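Pomus 街的胶带交换会办完了，253 卷胶带换了主人

先报个数，免得急性子的街坊往下翻得辛苦：Butum 文具五金铺办的第一届旧胶带交换会，登记在册的一共 253 卷，收摊的时候只剩小半箱没人领。我自己拎了一袋子去，又拎了差不多一袋子回来，家里那位看见我进门时的表情，我就不写了。

日子是 2022年7月17日，星期天，早上 9 点开门。我到的时候门口已经排了一小截队，都抱着鞋盒、饼干桶、塑料袋，里面哗啦哗啦响。要知道平时礼拜天早上的 Pomus 街，除了面包店，基本就是猫的天下！我前面一位大姐抱的是一只腌菜坛子，我忍不住问她里头装的什么，她说胶带呀，坛子口大，好拿。行吧，有道理。

事情的起因挺小的。今年 1 月 Turnia 旧城那一片集中搬家，搬家公司 Ekinci 把用剩的半卷封箱胶带都堆在 Butum 铺子后面，说扔了可惜，谁要谁拿。铺子把它们摆在收银台旁边的筐里，结果拿的人有，往里放的人更多，到了春天筐就变成三个筐。再后来铺子在门上贴了张纸，问大家愿不愿意挑个日子一起来换，底下签名的密密麻麻（我的签名在倒数第二行，字丑，认得出来）。

规矩也简单，我抄一份，下回想来的可以照着准备：
带来的胶带得还能撕得开，边上粘满灰和猫毛的先自己剥掉两圈；
一卷换一卷，不论粗细，不论剩多少；
没带东西的也能领，往罐子里放 5 块钱就行；
剪刀、切割器、胶带座不换，只借用，用完放回去。

最后一条是后来加的，铺子里那把红柄剪刀上午十点多就不见了，中午又自己出现在窗台上，过程不详。

铺子把平时裁布裁纸的里间腾出来当展示和试用的地方，白色的大桌面，光线很好，胶带往上一放，颜色、宽窄、厚薄都看得清清楚楚。我在里间泡的时间最长，买的卖的都顾不上了，就围着桌子看。

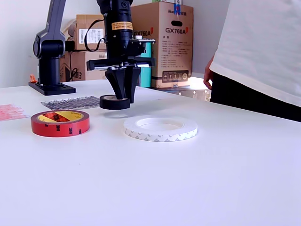 双面胶是上午最抢手的品种，没有之一。我原以为大家会冲着封箱胶去，毕竟那个用得快嘛，可一开门好几个人张口就问有没有双面的。后来聊开了才明白，正赶上学校放假，家里有孩子的都在做手工，贴卡纸、贴相片、贴那种一碰就掉的亮片，普通胶水一糊一手。桌上那卷 3M 的双面胶就特别招眼，外圈大红，芯子黄底带红色的菱形格纹，我看到的第一反应是这也太像糖果了。旁边那卷泡棉双面胶倒是素净，白白的一大圈，个头比红的宽，却薄不少，平躺在那儿像个杯垫。我问了两位懂行的街坊，一位说挂钩用泡棉的，墙面不平也能吃得住；另一位马上说别听他的，他家浴室的挂钩每个月掉一回。两个人就这么争起来了，我站在中间左看看右看看，最后两种都记在了单子上。

说到电工胶布，也就是黑色的那种，我得坦白一件事：我以前一直拿它修眼镜腿。里间的人听了直摇头。有位退了休的老师傅（他不让我写名字，那就不写）跟我讲，电工胶布的脾气是要拉着缠，稍微抻开一点再压下去，一圈压半圈，别松松垮垮地绕。我当场拿自己带的一卷试了试，缠在一根旧充电线的断皮处，果然服帖多了。他又补了一句，线里面的铜丝要是露出来了就别缠了，换新的。这句我觉得该加粗，可惜咱们这儿的排版不支持。

中午前后人最多，前厅转不开身，铺子索性把两张长凳搬到街上，封箱胶全部挪到外面换。封箱胶是数量最大的一类，透明的、米黄的、茶色的都有，Ekinci 那边又送来一箱，说是夏天搬家旺季刚过了第一拨，车上又攒下来一堆。有街坊问怎么找胶带头，这个问题一出，整条街都来劲了！有人说用指甲慢慢刮一圈，有人说拿铅笔侧着涂一遍，头儿那里会显出一条线，有人说贴完以后折个小角，下回就不用找。最后这条大家都知道，大家都不做，包括我。

我还顺便打听了一下存放的事。铺子的说法是，胶带最怕两样，一个是晒，一个是竖着压。窗台上晒过一个夏天的透明胶，边上会渗出黏黏的一圈，灰一沾就成了黑边，撕起来一截一截断。放抽屉里没问题，但最好平躺，卷和卷之间垫张烘焙纸，免得它们俩粘成亲兄弟。我回家就翻了抽屉，三卷粘成一坨，掰开的时候那个声音啊，楼上都听得见。

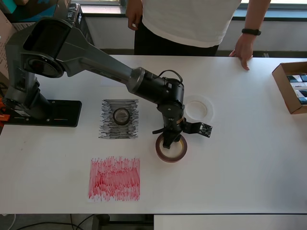
还有冷的问题。冬天从没暖气的储藏间里拿出来的封箱胶，往往不怎么粘，好多人就当它坏了。先放进屋里待半天，再试，十有八九又好用了。1 月搬家那阵子扔掉的那么多卷，估计有不少就是这么冤死的。有位街坊听完在旁边一拍大腿，说他冬天刚扔了一整提，新的！大家都替他心疼了一会儿，然后他换走了四卷，心情明显好转。

下午的重头戏是"撕得动撕不动"摊位，名字是我起的，铺子原来叫它试用台，太正经了。大家可以拿自己带来的卷子，跟别人的比一比，贴在纸箱上、玻璃瓶上、木头上，过一会儿再揭。玻璃瓶最诚实，好坏一贴就知道；纸箱最会骗人，贴什么都显得牢，揭的时候把纸皮也带下来一层，你根本分不清是胶好还是纸差。木头呢，要看有没有上过漆。我贴在没上漆的木板上的那条美纹纸，还没等我转身就翘了头，当场被一个小朋友笑话。

小朋友这边也得写一笔。铺子在门口留了一块地，专门给孩子们拿彩色胶带贴格子，一开始说好只贴跳房子，到三点钟，跳房子延伸成了迷宫，迷宫又拐到隔壁裁缝店门口去了。裁缝店没生气，还贡献了一捆布基胶带的边角，结果迷宫又多了一段。晚上揭地面的时候大人们蹲了一排，我也在里面，膝盖到现在还酸。地面上残留的胶印用食用油抹一抹，放一会儿再擦就掉，擦完记得用洗洁精再过一遍，我们忘了，礼拜一早上裁缝店门口滑得很，在此跟路过的各位道个歉。

胶印这个话题那天被问了好多遍，我把听来的法子都记下来了，自己试过的就说试过。吹风机吹热了再揭，试过，标签纸好用，泡棉胶要吹很久。橡皮擦搓，试过，小块的行，大块的手腕受不了。酒精，试过，玻璃上没话说，上了漆的家具千万先在背面抹一点看看。风油精，没试过，推荐的人很坚决，味道我猜也很坚决。还有人说用更粘的胶带去粘，一下一下地按，像给毛衣除毛那样，这个我当场试了，对新胶印管用，陈年的就算了。

再说说那些没换出去的。剩下的小半箱里主要是极窄的透明胶，就是学生用的那种小圈圈，还有几卷印着圣诞图案的包装胶，七月天嘛，确实早了点。铺子说先收着，到年底再拿出来，肯定抢。另外有一卷是某位街坊珍藏多年的，宽得惊人，没人看得出它原来是干什么用的，他自己也说不上来，最后又抱回家了。

罐子里的钱也清点过了，约 1000 块，比铺子预想的多，有几位明明带了胶带还往里塞。这笔钱会拿来给里间添一排挂杆，就是墙上横着一根棍子，胶带一卷卷穿上去，拉着就能用。另外再买一个像样的桌面切割座，现在那个锯齿钝得像老太太的梳子，我每次用都要拿牙补一下（不建议学我）。剩下的钱放着，下回办的时候买茶水。

茶水这回确实没备够，下午两点多就见底了，面包店临时送来一壶柠檬水，谢谢！也有人提意见，说前厅太挤，推婴儿车的进不来，长凳那边又没有遮阴。铺子都记了，说下回可能早点开门，再在街上拉一块布。布怎么固定？现场异口同声：胶带。我觉得还是用绳子吧，七月的太阳底下，哪卷胶我都不太放心。

下回的日子还没定，有人提议改成一季一次，有人觉得半年一次攒得多、换得过瘾。铺子门上又贴了一张新的纸，想说话的可以去写，路过随时都行，笔拴在门把手上。平时攒下的半卷也照样可以放进收银台旁边的筐里，筐现在是空的，看着怪不习惯。

我那一袋换回来的战利品报一下：两卷茶色封箱胶，一卷美纹纸，一卷泡棉双面胶，一卷绿得发亮的布基胶带，还有一卷我到家才发现就是我自己带去的那卷，侧面有我写的电话号码。绕了一圈又回来了，那就接着用呗。

读者留言

巷口的梧桐：抱腌菜坛子的就是我！坛子回家洗干净了，里面现在又装回萝卜了，大家放心。

三楼左手：想问泡棉胶贴在瓷砖上到底行不行，文章里两位争完也没个结果啊。

作者回复三楼左手：我回来贴了一个小挂钩，挂了块抹布，目前还在。先把瓷砖擦干净擦干，贴上去使劲按一会儿，放一晚上再挂东西。重的我不敢保证。

慢慢走：铅笔找胶带头那个方法我试了，茶色的看不大出来，透明的可以。

线头：裁缝店路过，地已经不滑了，迷宫还留了一小段在台阶侧面，揭不下来，也不想揭了。

一提新胶带：冬天扔胶带的人在此。请不要再提了。

Butum 铺子：红柄剪刀又不见了，哪位顺手带走的麻烦送回来，放窗台上就行，我们不问。

豆沙包：圣诞图案的给我留两卷！我十一月就开始包礼物的。

慢慢走：回复豆沙包，我也要一卷，带雪人的那种，要是有的话。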